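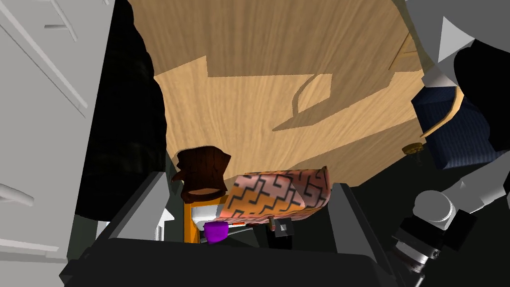

Fig. 2. Wood grain and a pale cabinet with a long gray handle (computer rendering).

Ploltel Slow Cooker - Making Your First Soup

Your first pot of soup is a great way to get to know the Ploltel, and it makes dinner for the whole family!

1. Wipe the crock and lid with a damp cloth, then dry them.

2. Add 2 chopped onions, two carrots, a cup of dried red lentils and any greens you have on hand. Kale is wonderful.

3. Pour in broth until the vegetables are just covered. Stay below the MAX line.

CAUTION: Never put cold broth into a hot crock. The stoneware can crack.

4. Put the lid on, turn the dial to HIGH and set the timer for 4 hours. Try not to peek - every lift of the lid lets out heat and adds 15 minutes or so to the cooking.

5. Stir well, taste, and squeeze in some lemon. So good!

NOTE: The cooker draws 200 watts on HIGH. Plug it straight into a wall outlet, with no extension cord.

CAUTION: The outside of the base gets hot. Use oven mitts to lift the crock.

Leftovers freeze beautifully. Cool the soup in shallow containers first, and see "Cleaning the Crock" before you put anything in the dishwasher.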